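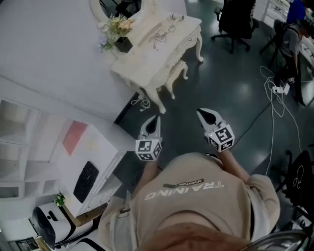

Vanity desk with carved legs and matching stool; open-shelf bookcase and cabinet to the left.

Reltska Rooms: bedroom tidying subset

Reltska Rooms is a collection of short recordings of household tidying. This card covers the bedroom and dressing-area subset, in which small items are cleared from desks, cabinet tops and floors and put away on shelves or in drawers.

Contents

Recordings: 1,132
Recordings with complete item labels: 924
Rooms: 18
Item classes: 41

Furniture labels

desk: any table with a knee space, including vanity desks. A mirror standing behind a desk is labelled separately as mirror.
seat: chairs, stools and benches. A stool tucked under a desk keeps its own label.
shelf_open: bookcases without doors. Empty cubbies are labelled per unit, not per cubby.
cabinet: closed storage. Items on the top surface take the location cabinet_top.

Item labels

Cables are labelled cable_loose when separate and cable_cluster when two or more are tangled. A cable on the floor takes the location floor even if it lies under a desk. Vases and their flowers form one item, decor_vase, and are left in place during tidying. Potted plants are treated the same way. Keyboards are labelled keyboard wherever they lie. Small objects that the annotator could not name go under gadget_other; flat panels of unknown use go under panel_other.

Known issues

White items on white furniture have the least consistent outlines. Drawer knobs were added to the label list in version 2 and are missing from the Callonitz rooms. Reflections in glossy floors are not labelled. The split between gadget_other and appliance_small differs between the two annotators and has not been reconciled.

Files

rooms.csv: one row per room
items.csv: one row per labelled item
labels.txt: full label list with definitions

Maintainers: Győző Hegedűs (labels), Sewwandi Patwary (files and releases)

Last updated: 30 Jun 2023

Contact the maintainers | Copyright Wulila | Back to top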